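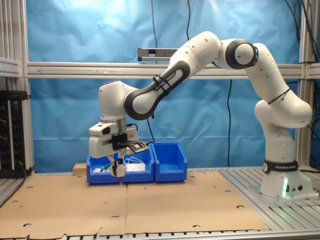
Zdenka Halilović: Everyone who writes to the Assemblyman against the Krasniqi amendment is getting a letter thanking them for their passionate support of it. One of them has read hers aloud on local radio. Please fix before the 5 p.m. call-in show.

Ticket status: Open
Product: Altow constituent mail, Erville district office
Priority: High (changed by customer from High to Highest, a setting we don't have)

Step 1. Reproduce the problem

I sent in a test message reading "I oppose the Krasniqi amendment and always will." Two minutes later I was thanked for standing shoulder to shoulder with the Assemblyman. I then sent "I support the Krasniqi amendment" and was thanked for that too, in the same words, so at least the office is consistent. A third message, asking when the office opens, got me called a champion of sensible zoning.

Step 2. Check the sorting rules

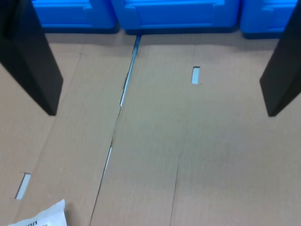

The rules are supposed to sort mail by position before any letter is picked: for, against, and everything else. Somebody in the office had edited them in June and saved the change under the name "temp." With that edit in place, any message containing the word "amendment" counts as for. I turned "temp" off. The test message now lands under against.

Reply from Zdenka Halilović: It landed under against and she still got the thank-you letter.

Reply from support: Noted. Looking at templates.

Step 3. Check the letter templates

The "against" template was a copy of the "for" template with the title changed. According to Libor Jireš, the real one was pulled during the primary for sounding "too sorry," and the replacement is still with Radka Đorđević for comments. There are 40 comments. Most are on the word "however."

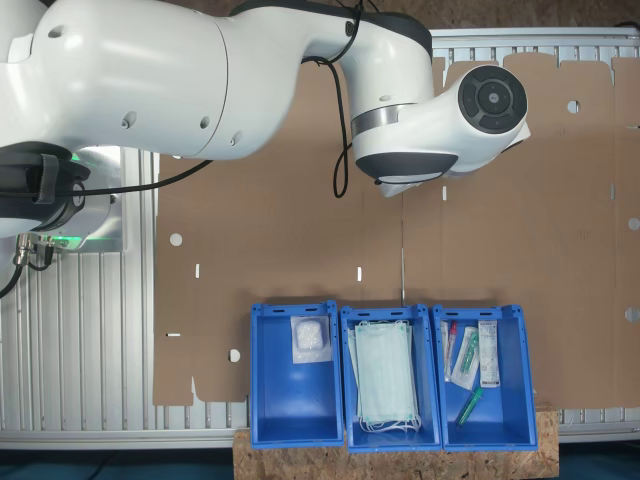
Step 4. Stop the bleeding

Auto-reply is off for anything mentioning Krasniqi. Those messages now wait in a queue for a human being, a feature the office has been paying for and had never opened. The queue had 20 messages in it by lunch, one of them from the Assemblyman's mother-in-law (against).

Reply from Fadime Tatlı: Can we send a correction that doesn't use the word correction?

Reply from support: The software will send any words you like. Please see Step 3 for how that goes. 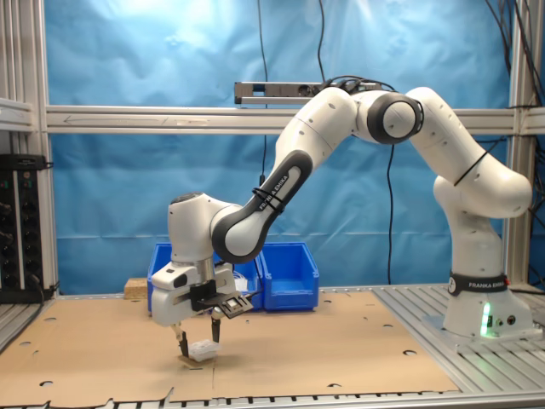
Step 5. Still open

The Hastach import runs overnight and may switch "temp" back on, as it restores any rule it finds in the old backup. Montri Nilsuwan is asking Hastach for a clean file. Until he has it, check the rules page each morning and turn "temp" off again if it has returned.

Please don't rename it "temp2."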